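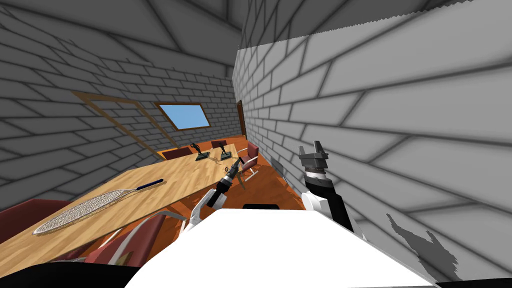
Does a gender adviser's mandate end when the peace talks do?

Posted in: Peace processes and international law

I'm drafting a submission for a parliamentary inquiry and need to get one procedural point right. Suppose a ceasefire agreement, call it the Ovmont text, provides for a gender adviser attached to the mediation team "for the duration of the negotiations". The agreement is then signed and an implementation body takes over. Does the adviser's role carry across automatically, or does it lapse and need a fresh appointment? My organisation assumed it carried across. A colleague reads clause 14 as saying the opposite, and I can't find anything in Resolution 1325 that settles it. The submission is due on Tuesday.

– Wubshet

Nahom Alemneh

It lapses, on the wording you quote. A mandate expressed "for the duration of the negotiations" is limited by its own terms. Resolution 1325 urges member states to increase the representation of women in decision-making, and calls on actors negotiating and implementing agreements to adopt a gender perspective. It does not create posts, and it does not extend posts that someone else has created.

You should check two things before you commit to that reading:

The transitional provisions. Agreements of this kind often contain a clause continuing "all offices and functions" of the mediation team until the implementation body adopts its own rules. If there is one, the adviser probably continues for that period and no longer.

The definition of "negotiations". Some texts define the term to include follow-up talks on annexes. If the annexes are still open, the mandate may still be running even though the main agreement has been signed.

In the submission I would recommend that the implementation body's terms of reference name the adviser's position, its reporting line and its budget source. The budget source is the part usually left out. An unfunded position tends to be filled by secondment, and secondments end when the sending government changes its priorities.

Erker

Depends who signed it. We had this argument at length in our organisation and everybody just kept turning up to meetings until they were told otherwise. I'd ask the mediator's office.

Skorum

Agree with Nahom on the result, with one correction. Clause 14 may not matter much if the adviser was engaged under a separate contract with the host organisation. In that case there are two instruments: the agreement, which sets out the function, and the contract, which sets out the person's employment. The contract can outlast the function – I have seen an adviser with months of salary left and no body to advise. Ask for both documents and compare the end dates.

Also, cite the operative paragraph of the resolution by number in your submission. Inquiry secretariats do check, and a general reference to "1325" is hard for them to use.

– Wubshet (original poster)

Thanks. There is a transitional clause, in an annex I hadn't been sent. It continues functions until rules of procedure are adopted, and they were adopted in January, so I've redrafted on the basis that the role has lapsed. Still waiting on the contract.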